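Setting up a put-away test for a kitchen arm in simulation 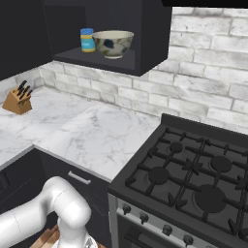

Render: Nermin Ertürk / Fusora

Whether an arm can put the crockery away yet depends on how the test is written. The steps cover one chore, moving a bowl from an open wall cabinet to the worktop, in a simulated kitchen with a gas range.

1. Fix the task. The bowl starts in the cabinet beside a small jar with a blue lid. It must end upright on the marble between the knife block and the range. Moving the jar by more than its own width counts as a failure.

2. Check the reach. The bowl sits well above the worktop, and the arm has to get there without its elbow touching the drawer handle or the range knobs. Run the planner with the gripper closed first. If no path is found, move the base before changing any joint limits.

3. Set the contacts. Glazed ceramic is slippery, so start with low friction on the bowl and raise it only if every grasp fails. Give the cooktop grates their own collision shapes - a single flat box hides most of the snags.

4. Vary the start. Shift the bowl and jar a little in each run and turn the bowl to a random angle. We use 100 starts for a first check and 920 for a result worth reporting.

5. Log the failures by type: no grasp, dropped, jar moved, arm collision, out of time. A single success rate tells you very little.

In our February run at Sillville the arm completed 424 of 920 starts. Of the failures, 262 were moved jars. Lifting the bowl straight up before drawing it out made this worse, as the rim caught the shelf above.

On those numbers the chore is not ready for a real kitchen. Repeat step 4 with a second bowl before changing the controller, and keep the seed file with the log.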